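Drip trays under beverage dispensers: how often should they be cleaned?

Posted by Elmarie Nkuna
Our office provides coffee and water from countertop dispensers, each on its own stainless steel tray with a slotted grate. Staff have reported marks on the trays. Please advise on a suitable cleaning schedule.

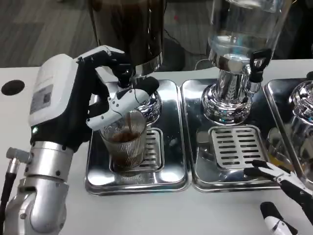

Coffee dispenser and water dispenser on the staff counter

Libor Pešek
Grates should be lifted out and washed with dish soap at the close of each day. Trays should be emptied at the same time, then dried with a soft cloth. Water spots on polished steel are generally mineral residue and may be removed with diluted white vinegar. Steel wool is not recommended.

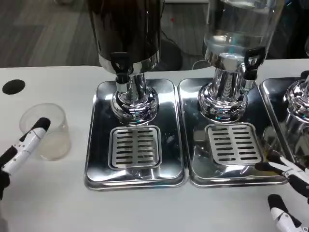 Other replies

Bimla Katiyar
Ours are done every Tuesday. No complaints received.

Jihad Sabbagh
Weekly cleaning may suffice for water. Coffee trays require daily attention. Please also clean the spigots.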